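Print this page | E-mail this page

Sorted, Mostly: A Gallery of Putting Blocks Away

Every household that has ever owned building blocks owns more of them than it remembers buying. Ours came in a tub from a sale in Cidby, marked "1,000 pcs" in ballpoint, and I have never checked. It had been through at least two families before mine and picked up something from each, including a domino and half a clothespin.

This page is for people who sort blocks, or live with someone who does. I started it in May with my own shelf in Detville and a low opinion of my own methods, and then other people began writing in to say theirs were worse. They weren't always right about that.

The schools of thought

By color. The beginner's choice, and still mine. It looks wonderful on a shelf and is useless the minute you want one particular piece, which will be at the bottom of a heap of other things in exactly the same shade. Miłosz Lis keeps 11 bins going on this system and has a separate opinion about every one of them. His teal bin is under review.

By shape. Slower to set up, much faster to build from. Waldemar Witkowska moved over to shapes two years ago and mentions it the way other people mention giving up sugar. Flat ones, tall ones, curved ones, and a jar for whatever those other ones are.

By whoever is tired first. Widely practiced, rarely written about. Everything goes back in the tub, the lid goes on, and somebody stands on it.

On bins

Small open ones, please. A lid is one more thing to put away, and a deep box becomes a tub again if you turn your back on it. Three side by side is a good number for an evening. You can see into all of them at once, and nothing has time to get lost on the way over.

There is also the matter of whether the bin should match the block. I used to think this was settled. I bought my bins in a mixed stack from the discount table at Gilchrist, and after an hour of trying to get blue into blue and red into red I found I had a great many red blocks and no red bin. So the reds went where there was room. You get used to it faster than you'd think, except when guests help. 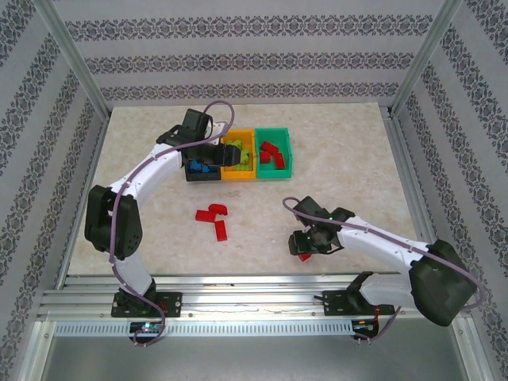 Blue in the navy bin, light green in the yellow, red in the green. Three reds still out on the board.

Red is always the last color home at my place too. I have no theory. Roman Adamczyk has one, which is that red is the color people build with first and therefore the color they drop farthest from the box, and he explained it to me for long enough that I finished my coffee and his.

Curved pieces deserve a line of their own. A flat brick will lie quietly on top of other flat bricks for years. A curved one props itself up at an angle, and so does everything you put in after it, and soon you have a full bin that is mainly air. Edmund Kaczorowski puts his curves in first and covers them. I have tried this and recommend it, although it does mean that when you need a curve you get to meet every other block you own.

Long pieces can stand on end at the sides if you're short of space. Purists lay them flat. Purists have bigger bins.

A few house rules, for what they're worth

Clear a surface first, a pale one if you've got it. I lost most of a dark blue set for a week on a dark blue rug, and recovered it one piece at a time, barefoot.

Take one color all the way through before you start on the next. I know it's more fun to do them as they come. Finish the green.

If a block could be two colors, decide once and write it down. Our household has a note taped inside the cupboard that reads "it is GREEN," in my handwriting, underlined by somebody else.

The domino stays in with the whites.

Still wanted for this page: a good answer for wheels. Waldemar says hang them on a string, and Miłosz says that's how you end up with a necklace. Mine are in a mug from Tarnotum, and I drink out of a different mug.

Gallery kept by Mahlet Gebreyes

Print this page | E-mail this page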